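3.2 Shared Tables and the Accumulation of Small Items
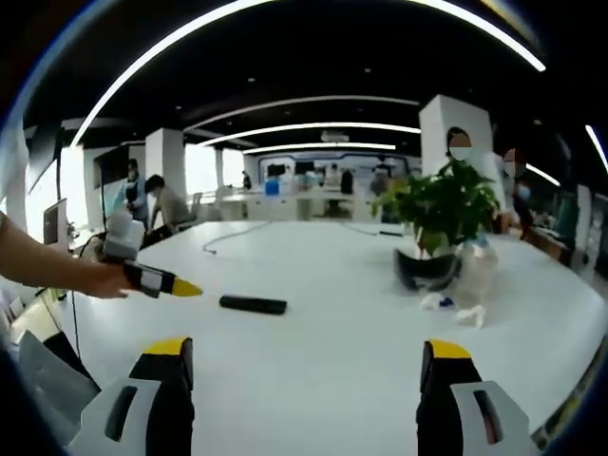 Figure 4. A long white table in shared use, with a potted plant, crumpled tissues or paper, a clear plastic container and thin cables on its surface.

The second part of the study considers tables that belong to a room and have no assigned user. Such tables were present at both sites, Warken and Diltmont, and were treated separately from personal desks. Personal desks were cleared by their occupants at the end of the working day. Shared tables were cleared only when a task required the space, and items left on them tended to stay in place between tasks.

Surface items were sorted into three groups. Fixed items are those that occupants regarded as part of the table, such as plants and lamps. Working items are tools, cables and writing materials that are needed for a task and have a storage place elsewhere. Residual items are used tissues, scrap paper, empty containers and similar matter. The groups follow the Cluvum scheme for office surfaces, with one change: cables are counted as working items even when their use could not be established.

The table in Figure 4 shows how the groups can share one surface. A plant with broad green leaves stands in a black pot toward the right of the table. Crumpled white tissues or paper lie in front of it, with a small blue item among them, and a clear plastic bottle or container is close to the pot. Two thin cables cross the surface farther back. A black cylindrical object lies on its own in a more open part of the table. Its type is uncertain, and objects of this kind were coded as "working, unspecified."

The grouping of residual items near a plant was noted at both sites. Occupants who were asked about it described the area next to a pot as space that could not be used for work in any case. Small waste was placed there to keep the open part of the table free. When tables were tidied, the open part was wiped first and the area next to the pot was often left until last. At Diltmont, moving plants to a side shelf in February did not remove the residual items. They were found instead at the table ends.

In total, 180 surface records were made over 18 working days, 7 of them at Diltmont. A record was excluded when people or equipment covered so much of the table that its contents could not be listed. Partial views were kept if the open working area and at least one table edge could be identified. Items hidden behind a pot or container were not estimated. Counts for the rear part of each table should therefore be read as minimum values.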